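Maison Carell, service Entretien du linge
@maisoncarell

1/9 Avec l'arrivée de novembre, la Maison Carell rappelle à ses résidents et à leurs proches les règles applicables au linge personnel. Les messages qui suivent remplacent la note affichée au printemps à la buanderie Stomley.

2/9 Le dépôt s'effectue au guichet Stomley, de 8 h à 11 h. Tout article doit porter le numéro attribué au résident, cousu ou thermocollé à l'intérieur du col ou de la ceinture. Les étiquettes écrites au stylo ne sont plus acceptées.

3/9 À ce jour, 3569 numéros ont été enregistrés depuis l'ouverture du service. Un numéro n'est jamais réattribué, même après un départ. Les familles qui ont égaré le leur peuvent le demander par écrit au secrétariat.

4/9 Température de lavage : 40 degrés pour le linge courant. La laine, la soie et les articles doublés sont confiés à notre prestataire, la société Drollach, et reviennent sous deux semaines. Ce délai ne peut être réduit.

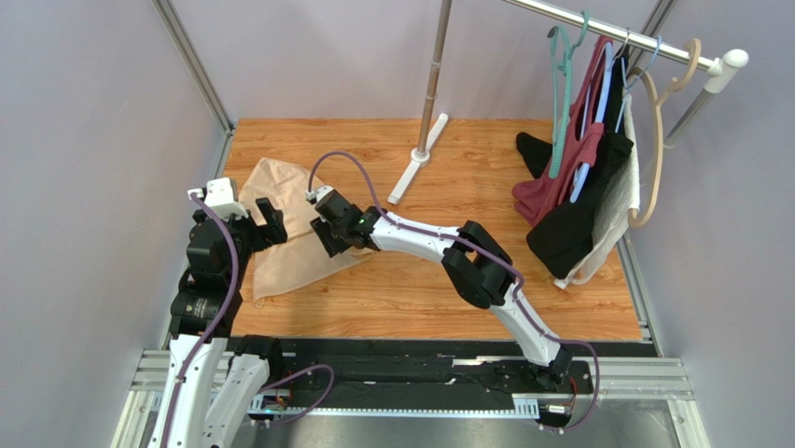
5/9 Le pliage obéit à une règle commune à l'ensemble de nos sites. Chaque pièce est posée à plat, lissée de la main du centre vers les bords, puis pliée dans le sens de la longueur. Un plan de travail en bois, aux lames brun orangé, convient bien à cette opération dès lors que sa surface est propre et que le tissu peut y être étendu. Les vêtements à suspendre restent sur cintre et ne passent pas par la table.

6/9 Sont remis sur cintre : chemises, chemisiers, robes et vestes. Sont pliés : tricots, pantalons de détente, serviettes et linge de lit. En cas de doute, l'indication portée sur la fiche du résident prévaut.

7/9 Les torchons et serviettes de table de la salle Tomoana suivent un circuit distinct. Ils sont rangés par piles dans l'armoire basse, pli vers l'avant. Le stock est fixé à 200 pièces ; toute demande complémentaire est adressée au service avant le 15 du mois.

8/9 Les articles sans numéro sont conservés pendant 2 mois au guichet. Ils peuvent être réclamés sur simple description. Passé ce délai, ils sont remis à une association locale. Les bijoux et papiers retrouvés dans les poches sont déposés au secrétariat contre signature.

9/9 Pour toute question relative au marquage, au pliage ou à un article manquant, Mme Trudy Mahuika, responsable du linge, reçoit sur rendez-vous de 14 h à 16 h. Les fiches de marquage sont à retirer à l'accueil. Le guichet Stomley sera fermé l'après-midi durant tout le mois de novembre.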